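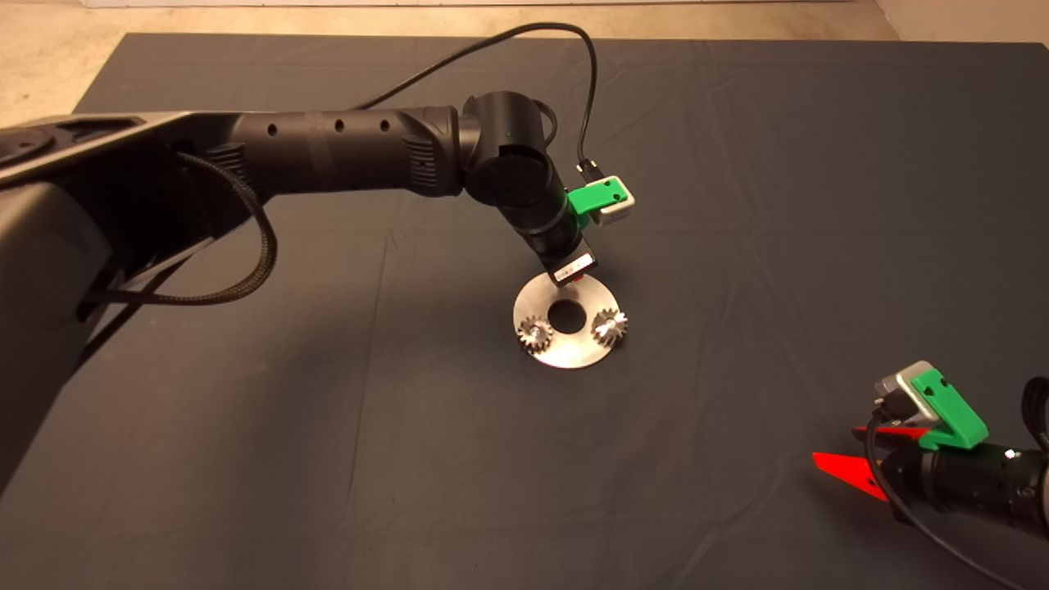 Toma cell - setup notes and data card
Posdale bench, May 2025

Short version, will tidy later. Covers the two-arm gear cell and the Besesham recordings made on it. Software side is in the Jirar repo, not repeated here.

What's in the set
175 episodes, two arms, gears onto the round plate. 7 got pulled for dropped frames, the numbers are in skipped.txt. Don't renumber.

Before you power up
- Cloth down first. Creases are OK, folds under the plate are not - it rocks.
- Plate goes closer to the left arm. Has the big centre hole, metal, slides if you bump it.
- Green camera brackets: check both by hand. Printed parts, screws work loose. Snug only, don't crank them.
- Camera cable needs slack over the elbow. Run the wrist through its full travel and watch the conector.
- Braided cable hangs in a loop by the left base. Leave the loop alone, no zip ties.

Homing the left arm
Slow speed, 100 in the config, not 800. Bring the wrist down over the plate, end piece pointing straight down. Stop short of the pin and jog the rest. Right arm stays back at its own side untill the left one is done.
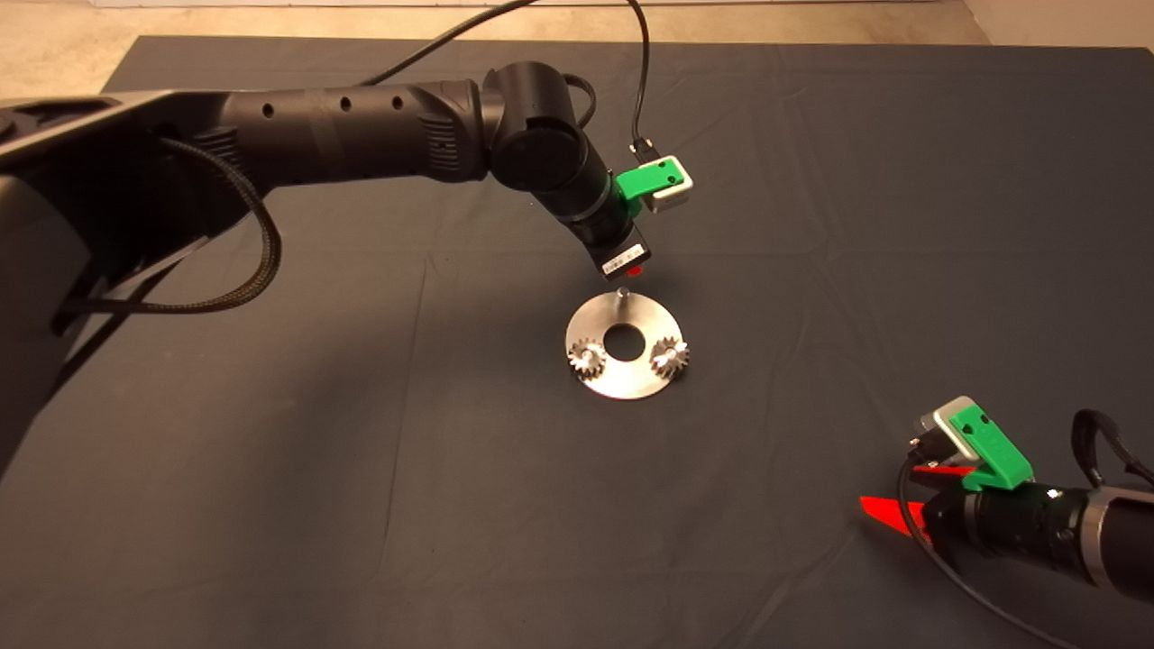 Regular checks
- Red fingertips: look for chips, wipe with a dry rag. Spares in the drawer marked Toma.
- Gear teeth: no grease. Swap if burred.
- Recalibrate the cameras any time a bracket has been touched, even a bit.

Known problems
Left wrist camera drops out when the cable pulls tight. Reseat, restart the logger, redo the episode. New cable on order.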